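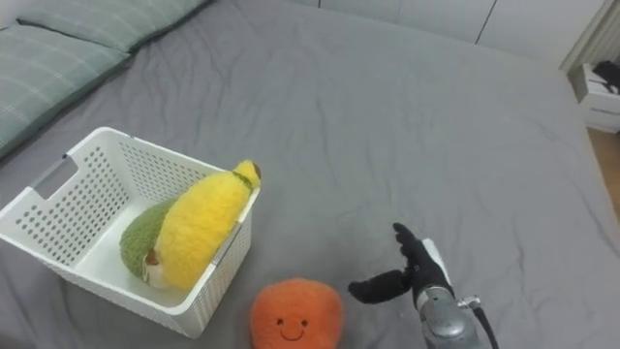
Planning a tidy-up demonstration for an open day: how long per cycle, and what to do about the sheet?

Posted by Obed Gyamfi

We have an open day in April and I have been given the bedroom set. The task is soft toys into a white plastic basket on a made-up bed: one orange with a stitched smile, one banana, possibly a few more if time allows. Two arms, five-finger hands in black fabric gloves, arms fixed to a height-adjustable column at the bedside. The policy was trained on our own teleoperated runs, recorded on the same bed.

Visitors come through in groups of 14 and each group gets 7 minutes at the set before it moves on to the kitchen. I have three things I can't settle.

1. Should the basket sit on the bed or on a stand beside it? On the bed it shifts when the mattress is pressed. On a stand the reach is longer and the left arm gets close to its joint limit.

2. The fitted sheet is plain grey and it wrinkles more with every run. By the end of a morning of rehearsals the placement error on the orange toy had grown. I don't know if the wrinkles are the cause or if I am seeing calibration drift in the head camera.

3. Do people run these fully autonomous in front of the public, or keep an operator on the leader arms as a fallback? I have read the Linell setup notes and they cover the power-up sequence and nothing about audiences.

I have searched the site and most of the demonstration threads are about bin picking with suction, where nothing deforms. Any figures from people who have done this on a mattress would be useful.

Kwesi Gyamfi

No relation, as far as I know.

I ran a similar set at the Himby open day last year, with a single bed and soft toys.

Basket: leave it on the bed. Put a piece of thin non-slip matting under it, the kind sold for kitchen drawers, cut smaller than the base so it doesn't show. Ours stopped shifting after that. If you use a stand you will have to record new runs for it, and you probably don't have the time. Keep the basket tilted or flat, whichever way it was in the training data. We levelled ours for looks on the evening before and the release height was wrong on every second toy.

Sheet: separate the two causes before you do anything else. Put a calibration board on the bed at the start of the session and again at the end, and compare the reprojection error. If the numbers match, it isn't the camera. In our case it was the camera. The head mount had warmed up and a bracket screw had backed off. Thread locker fixed it. After that we saw no measurable difference between a smooth sheet and a creased one, although our sheet was patterned, and I can't say whether a plain one behaves the same way.

Do check your lighting as well. Soft overhead light is kind to a grey sheet. If the organisers put a spotlight on the set, every crease gets a hard shadow and you are outside the training distribution.

Approach: bring the hand in low and open from the side, with the thumb close to the sheet. From directly above, our fingers pushed the round toy into the mattress and it rolled out sideways as it came back up. Long toys are easier to grip and harder to place. A banana will lean on the rim if it goes in at an angle. We counted that as a success provided it stayed in the basket.

Operator: yes, keep one. Put the operator where visitors can see them and have the presenter say which mode is running. We had a small sign with two faces, AUTONOMOUS and OPERATED, and flipped it as required. Several visitors asked more about the operated mode than the autonomous one.

Timing: our cycle was two toys, reset, two toys. In a 7 minute slot we got through it with enough left over for questions. Don't plan to fill the slot.

tformby

just iron the sheet? or use a thicker one. we had a mattress topper under ours and it was worse, so no topper

also charge the tablet

Petra W.

I agree with most of Kwesi's answer but not with the point about the sheet.

We logged 700 grasps on a plain sheet for a care-home bedroom trial and 400 on a patterned one, same toys, same lighting. The failures on the plain sheet were mostly in depth. With stereo cameras a plain surface gives the matcher very little to work with, and a long crease next to a toy can be merged with the edge of the toy. Creases with no toy nearby made no difference. So both of you may be right about what you saw.

What we did:

Pulled the sheet tight at the corners between groups and fixed it underneath with elastic sheet straps. It takes one person under a minute.

Left the pillows where they were in the recordings. Moving one changed the segmentation more than any crease did. Ours were checked, and the policy seems to have used them as a landmark.

Took everything off the nightstand that hadn't been there during recording. If something was there during recording, put it back.

On the gloves, look at the fingertips before the first group and at midday. Long-pile plush sheds, and the fibres build up on the fabric and reduce friction. A lint roller is enough. Schnyder gloves lasted us one full open day per pair. The Etico ones fitted better over the knuckles but wore through at the thumb sooner.

One safety item that hasn't come up. Run the cable from the wrist so that it can't catch the edge of the mattress when the arm goes low, and mark a line on the floor that visitors stay behind. Children will reach for the toys. Our emergency stop was on a lead held by the presenter, and we tested it at 8:30 each morning and again after lunch.

Comment from Obed Gyamfi

Thank you. I did the board test as Kwesi suggested and the reprojection error was unchanged from start to finish, so I am treating it as the depth problem Petra describes. Straps are on order. The basket stays on the bed with matting under it. I will have an operator on the leader arms and will borrow the two-sided sign idea.

Remaining question for Petra: did you re-tension the sheet with the arms powered and parked, or powered down?

Comment from Petra W.

Powered down, brakes on, column raised fully. Restart was 40 seconds on ours. Allow for it in the changeover.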